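Tenir sans écraser : les règles discrètes de la pince à main

À Skemcombe, le cahier de consignes tient en 13 pages agrafées. Il est posé à l'entrée de l'atelier, à côté des gants, et chaque opérateur le signe avant de prendre une pince. Joanne Bramwell en a rédigé la première version il y a deux ans, seule, sur un coin de table. Elle en est à la septième.

L'atelier appartient à Risstead, une petite société qui enregistre des gestes de manipulation pour apprendre aux robots à saisir des objets courants. Un opérateur tient la pince à la main, la caméra montée dessus filme, et la séquence sert ensuite à entraîner un bras. Le métier est récent. Les normes de sécurité des machines traitent longuement du robot, de son enceinte, de ses arrêts d'urgence. Elles disent peu de choses de la personne qui passe ses matinées à soulever des flacons avec un outil dans le poing.

« On a commencé par copier des règles de laboratoire, raconte Joanne Bramwell. La moitié ne servait à rien chez nous. »

Celles qui sont restées sont terre à terre. Les doigts de la pince sont inspectés à la prise de poste, et une nervure fendue suffit à les faire changer. Les vis des platines sont contrôlées à la clé, jamais à la main. Aucun récipient en verre ne passe sur la table. Une bouteille se prend dans la partie droite du corps, avec les deux doigts à la même hauteur, et l'opérateur marque un temps d'arrêt avant de lever. 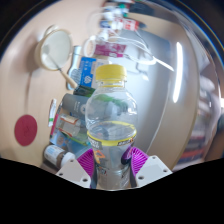 Les deux doigts nervurés de la pince serrent la bouteille à hauteur de l'étiquette.

Le plastique transparent a droit à un chapitre entier. Il se déforme sous la pression et laisse voir ce qui se trouve derrière lui, ce qui trompe facilement les logiciels de vision. Le cahier demande donc de varier les fonds et de garder des tables encombrées, comme on en trouve chez les gens. Un plan de travail rangé donne de belles séquences et de mauvais robots, estime Jamie Ellwood, responsable des essais. Son équipe a rejeté presque 900 enregistrements au printemps pour cette seule raison.

Le désordre a pourtant ses propres règles. Les produits piquants ou coupants sont exclus. Les flacons entamés aussi, même bien fermés. Les câbles peuvent apparaître à l'image, à condition de n'être reliés à rien et de ne pas traverser la zone où l'opérateur pose les pieds. Les ordonnances, les courriers et tout papier portant un nom sont retirés avant la première prise. Sur ce dernier point, Risstead s'est fait reprendre par un client, Vovside, qui avait repéré une adresse lisible sur un colis. Le contrôle se fait désormais à deux, et la seconde personne ne doit pas avoir préparé la table.

Reste la fatigue. Une pince à main ne pèse pas lourd, mais le poignet travaille toujours dans le même angle. Le cahier fixe une pause toutes les 50 minutes et un changement de main quand l'outil le permet. Jamie Ellwood aurait préféré des séries plus longues. Il a cédé en août, après avoir passé lui-même une journée complète au poste.

L'autre discussion porte sur la force de serrage. Le modèle Toom, utilisé à Skemcombe, n'affiche aucune valeur — l'opérateur juge à l'œil et au ressort de la gâchette. Joanne Bramwell voudrait une butée réglable par famille d'objets, avec une position repérée pour les bouteilles souples. Ellwood craint qu'une butée n'efface les petites hésitations du geste, celles dont le robot a justement besoin pour apprendre à doser. Un essai comparatif est prévu sur deux postes, avec les mêmes objets et les mêmes opérateurs.

En attendant, la consigne tient en une ligne, page 7 : si la paroi se creuse, on relâche et on recommence. La prise ratée est conservée, étiquetée comme telle, et versée dans un dossier à part. Deux clients l'ont déjà demandé.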